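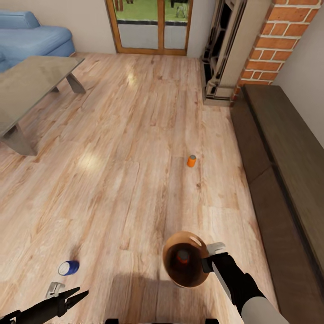 Erkavia Radasier, aparcabicis de dos alturas para estaciones y edificios

Quien haya llegado a una estación a las 8:15 y haya dado tres vueltas buscando un hueco para la bici entenderá enseguida por qué nos gusta tanto este modelo. El Radasier guarda las bicicletas en dos niveles, con carriles alternados para que los manillares no se enganchen, y el de arriba baja hasta la altura de la rodilla con un brazo asistido por gas. ¡Se maneja con una sola mano!

El módulo básico tiene 20 plazas, diez abajo y diez arriba, y se puede colocar contra una pared o espalda con espalda con otro módulo. Lo hemos instalado en intercambiadores, en patios de comunidades de vecinos y, el año pasado, en los bajos de la antigua fábrica Kramer, un edificio de 1906 con columnas de hierro cada pocos metros (medir aquello tuvo su gracia). Allí caben ahora 476 bicicletas, y queda sitio para las de carga junto a la entrada de la rampa.

Carriles y anclajes

El carril admite cubiertas desde las finas de carretera hasta las anchas de montaña, y también bicis con guardabarros, cesta o sillita trasera en el nivel inferior. Cada plaza lleva una barra soldada para pasar un candado en U por el cuadro y la rueda delantera. Es un detalle que pedían muchas asociaciones ciclistas y nos alegra mucho haberlo incorporado de serie.

Para las eléctricas recomendamos siempre la parte de abajo. El brazo superior ayuda bastante, pero una bici urbana con batería pesa lo suyo y conviene ponérselo fácil a todo el mundo.

Acabados

Acero galvanizado en caliente, con pintura en polvo opcional en 9 colores. Las empuñaduras son de goma y se cambian con una llave Allen. En interiores, el tope Werum que va al final del carril amortigua la bajada y se nota muchísimo en el ruido, sobre todo en garajes con viviendas encima.

Montaje

Se atornilla a solera de hormigón. Si el suelo tiene pendiente, los pies regulables la compensan; para adoquín o pavimento drenante hay una bancada aparte. Antes de hacer el pedido, comprobad la altura libre del techo y el ancho del pasillo, que debe permitir sacar el carril superior del todo y girar con la bici.

Opciones: numeración de plazas, cargador para eléctricas en el nivel inferior, panel lateral para señalización, bancada para pavimento irregular.

Los planos en DWG y la hoja de mantenimiento se descargan desde la pestaña Documentos.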